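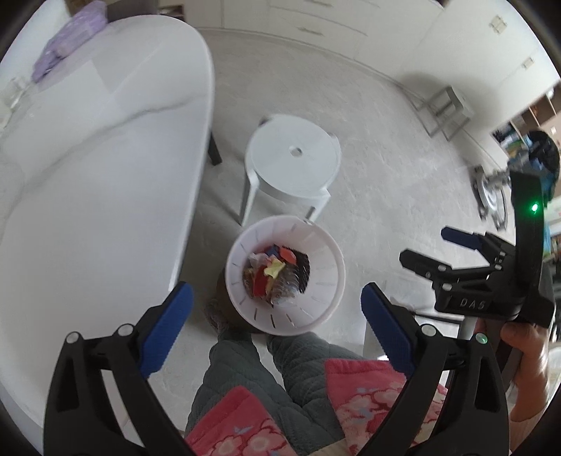
**Pre-departure checklist, motorhome "Brabec", Kedbridge to Sketilholm and back**

Checked by Alistair Hepburn, 10/29/18. Second opinions, mostly unrequested, by Hildegard Wiegand.

**Gas and fire**

- [x] Bottle strapped upright, regulator hand-tight. *Strap is older than the van.*
- [x] Hob lights on all rings. *The back one sulks, then goes.*
- [x] Carbon monoxide alarm tested. *Works. So do next door's ears.*
- [ ] Fire blanket by the door. *Found under the spare duvet, behind the door, below the boots. Move it. HW: moved it in January, somebody moved it back.*

**Wheels and weight**

- [x] Tyres at 60 psi all round, spare included.
- [x] Wheel nuts checked with the proper wrench.
- [ ] Under the plated weight of 3,437 kg. *Weighbridge at Kedbridge shut. We have left out the second awning and AH's cast iron pan. HW is at peace with this.*
- [x] Oil topped up. *Next service due in 2,000 miles, so after this trip with luck.*

**Water and waste**

- [x] Fresh tank rinsed and filled.
- [x] Grey tank empty, cap on. *Cap on is the important half. See Lestico campsite, last year, and our letter of apology.*
- [x] Bins emptied, card kept apart for recycling. *Sketilholm harbour parking has one skip and strong views on what goes in it.*
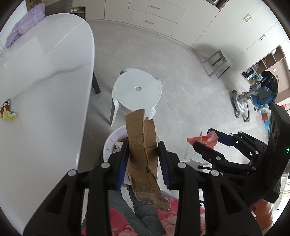 *Cardboard, folded and torn.*

**Inside, before moving off**

- [x] Cupboards latched. *Push each one. Looking at it doesn't count.*
- [x] Roof vents down.
- [ ] Step in. *Failed. Noticed by a cyclist.*
- [x] Fridge switched over to battery.

**Paperwork**

- [x] Ferry booking printed, reference ending 196.
- [x] Height and length written on a card above the windscreen - in metres, after the business with the car park.
- [ ] Breakdown cover. *Paid, but the number is on AH's old phone. HW to copy it out.*

Result: fit to travel once the open boxes are done. Recheck wheel nuts at the first fuel stop.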